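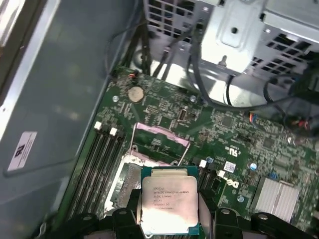 FOR IMMEDIATE RELEASE

Mestley Robotics Club opens its Build Day to the public on Sat 2 November

GALCOMBE -- Hi, I'm Gwion Morris, and I run the student robotics club at Mestley. The school office usually writes these releases, but they told me I talk about the club so much that I might as well type it up myself. So I did!

The short version: we're holding a public Build Day in the Jenkins Workshop, doors open at 10 a.m., it's free, and you should come. Our students will be running their computer assembly project in front of anyone who wants to watch, and they will happily talk your ear off about it.

Now the long version. Last February the club voted on what to work on next. I figured we'd end up with another line follower or something that throws foam balls (we've done both, and I have the dents in my filing cabinet to show for it). The students picked putting a processor into a desktop computer with a robot gripper. I said that sounded hard. They said yes, that was why they wanted it, and I didn't have much of a comeback.

If you've ever built a PC, you know the moment. You've got the chip in your fingers, the socket is open, and you're holding your breath. The chip has to go in facing the right way and sitting flat, and you can't shove it. The contacts down in an Intel socket like the one we use are tiny, and a bent one can mean a dead board. People get nervous doing this by hand. Asking a gripper to do it, inside a case, with cables and a drive cage to steer clear of, is a whole other afternoon.

The practice chip is a Xeon E5-1630V3, an older workstation part, which suits us fine. We'd much rather learn on hardware like this than on something that would make me faint if it hit the floor. One of the things the students found out early is that the metal lid on a processor is really shiny. Under the workshop lights it throws back a glare that can wash out half the printing, and the camera down by the gripper gets the worst of it. They've spent a lot of evenings moving lamps. I have personally held a bedsheet over a lamp for most of a Tuesday meeting (an old one, with daisies on it -- my family wants it back).

The club has 17 members this year, and they've named the project Prelto. I've asked what it stands for and I've been given three different answers, so please ask them yourself and let me know what you hear. One group looks after the gripper fingers, another writes the software that lines the chip up with the socket, and a third keeps the log. The log is my favorite part. Every try goes in it, good or bad, with a note on what the student thinks happened. They're aiming for 1,000 logged tries by the end of the school year, and some of the notes are very funny. "Gripper fine, I sneezed" is an entry I think about a lot.

For the Build Day, the plan looks like this. The team will do runs all morning, with a break at noon so everyone (me included) can eat. In the afternoon there's a hands-on table where visitors can try seating a processor in a scrap board by hand, using the same checklist the students use. Sessions at that table last 30 minutes and there are 40 places across the day, so sign up at the workshop door when you get here. Younger kids are welcome as long as they bring a grown-up.

I should say that things may go wrong while you're watching. The students know that, and they decided they'd still like to do live runs instead of showing a video. If a run stops halfway, they'll stand there and work out why, and you're welcome to make suggestions. Last month's open practice went on a full hour past closing that way, and I thought it was the best meeting we'd had.

We're also looking for old desktop computers for parts. Working or not, any brand, but please take your drives out first. Bring them along on the day and leave them on the cart inside the main entrance.

Reporters and photographers are very welcome, and the students are glad to be interviewed during the noon break. Please check in with me first so I can sort out permission forms.

Media contact: Gwion Morris, Mestley Robotics Club, care of the Mestley school office, Galcombe

###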